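Starting a free monthly paper for Raltum: what we've learnt so far, and please pick holes in it

bottomdrawer
So the first proper issue of the Raltum Lantern went out in April and I am still slightly giddy. 12 pages, 2,000 copies, all of them folded by Ahmadpour (the printers out on the Skokard road, lovely people, very patient with my PDFs). The town hasn't had a paper of its own since the old weekly was swallowed up and moved its office away, and you would not believe how pleased people are to see a bit of newsprint with their own street in it!

A few of you asked for notes after my last thread, so I've put down what I can remember while it's fresh.

1. Get the letters page going before anything else. We pinned up a card in the library asking what people were cross about and had more than we could print. Crossness is wonderful copy. We had four on the bus shelter alone and they all disagreed.

2. Sell the adverts by size only. Quarter, half, full. I tried charging extra for page three and spent a whole evening on the phone explaining why page three was special.
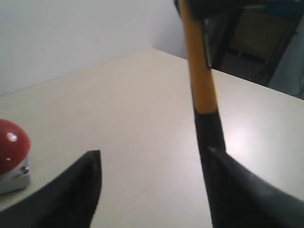 3. Keep the body type big. We went up a point after the dummy run and lost a column of football, but my mum's generation can read the thing without hunting for glasses.

4. Write the headlines last, and out loud. If you can't say it to someone across a shop counter it's too clever.

5. Print the council meeting dates in the same spot every month. Dull as anything and people cut them out.

What I'm still unsure about is whether to sign the opinion column. At the moment it just says "The Lantern". Thoughts very welcome.

gutterspace
Congratulations! I picked one up in the chemist's and read it standing in the queue. The piece on the swing bridge was great, I had no idea it used to be hand cranked.

On the column, sign it. Please. An unsigned opinion in a paper that small looks as if you're hiding, and everyone will guess who wrote it anyway and probably guess wrong.

halfcolumn
Going to disagree with gutterspace there. The unsigned leader is one of the nicest old habits in newspapers. It's the paper talking, and if three of you argued it through over a pot of tea before it went in, then it IS the paper's view and no one person should carry it. I'd love to see more of them, not fewer.

Signed columns are a different animal, and there's room for both in 12 pages.

gutterspace
But it's not three of them arguing it through, is it? From the sound of it it's one person at a kitchen table at midnight. That's a column. Put a name on it!

bottomdrawer
Ha, it was nearer 1 a.m. and yes, mostly me. The first one was about the market square and I did ask two others to read it. One changed a comma and the other said it was too polite.

I can see both sides, annoyingly. If I sign it I'll be tempted to put jokes in.

wetproof
Put the jokes in.

Different question, what did you do about layout? We run a newsletter two valleys over called the Sesasent Post (1,000 copies, eight pages, black and white) and we're still using a word processor with text boxes. Every time somebody nudges one the whole back page slides off into nowhere. It takes me 30 goes to get the crossword to sit still. I do love it though, there's nothing like seeing it all line up at last.
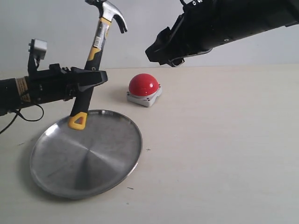
halfcolumn
Wetproof, get yourself off text boxes, it will change your life. Any proper layout program will do, including the free ones. Make one master page with your columns and margins, save it, never touch it again. You'll have your evenings back in two issues. The crossword wants to be a single placed graphic, locked down.

And leave some white space! Small papers are so frightened of it. We used to stuff every gap with clip art of a quill.

wetproof
We have the quill. I'm rather fond of the quill.

bottomdrawer
We're on a free one and it took me a couple of weekends to stop swearing at it. Five columns looked ever so grand on screen and horrible in print, all rivers and hyphens, so we dropped to four. Happy to share the blank template if anyone fancies it, it's tabloid size with 5mm between the columns.

oldstringer
Smashing thread. I filed for weeklies for years, parish by parish, and the thing I'd add is corrections. Run them on the same page every issue and run them even when they're tiny. We got the winner of a marrow class wrong once, and the correction brought in more goodwill than the whole show report.

I'm with halfcolumn on the unsigned leader, for what it's worth, but only if the paper has a letters page that answers back. Sounds as if you've got that sorted.

One thing I'd quarrel with is number 4. Headlines last, fine, but do a rough one first or you'll never find out what the story is about.

gutterspace
Seconding the rough headline. And corrections, yes, on page two.

bottomdrawer
Page two it is. I've already got one to run, I put the wrong opening hours for the tip and a man came to the door. Very nice about it, and he's now writing us a piece on allotments.

Plan for the second issue, if anyone wants to shout at it before I send pages to Ahmadpour:

1. Letters go up to a full spread. I've got a reply to every one of the bus shelter letters and a poem.

2. A drawing on the opinion page. A sixth former has sent in six cartoons and they're properly funny. I'd like one every month, with a fee, even if it's a small one.

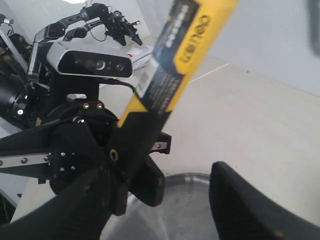

3. Column gets signed for this issue, leader comes back unsigned when there's something we've all talked over. (Gutterspace and halfcolumn, you can both claim a win.)

4. Corrections on page two, top left.

5. Less football. Sorry.

halfcolumn
I'll take half a win. Very glad about the fee for the cartoonist, so many places try to get drawings for nothing. Give it decent width too, don't squash it into one column under the weather.

wetproof
Yes please to the template, I'll send you a message. And don't cut the football! It's the reason half our readers open the thing. Ours goes on the back page with the quill.

gutterspace
I would read six cartoons in one go, just saying. When do pages go off?

bottomdrawer
End of the month, if the poem fits.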